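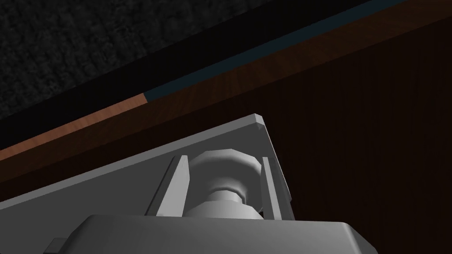

Stamgate went back on the bench Friday with the wrist camera still off its calibration. The cell runs in simulation first, and I don't move an offset to the real arm until the model agrees with it. Irja Leinonen had re-zeroed the fingers at 327 counts, so I left those alone and started on the camera mount.

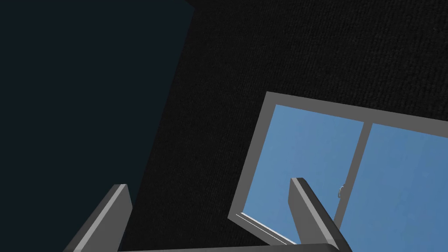

Mount pitch is one number in the config, and mine was 4 degrees out. I reloaded it and jogged the wrist in 20 mm steps. For a reference edge I used the window, whose gray upright between the panes is straight and contrasts well with the blue - much easier to fit than anything on the dark carpet texture.

Next I checked that the open fingers sat level with the base bar, then saved the pose.

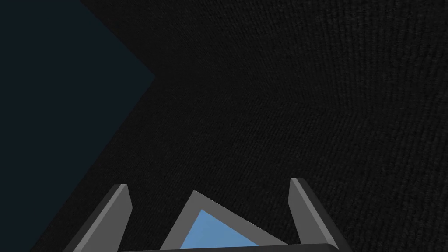 Still to do

Hilkka Manninen wants the soak test rerun at 2,795 cycles. The Korker cable clamp needs retorquing before that.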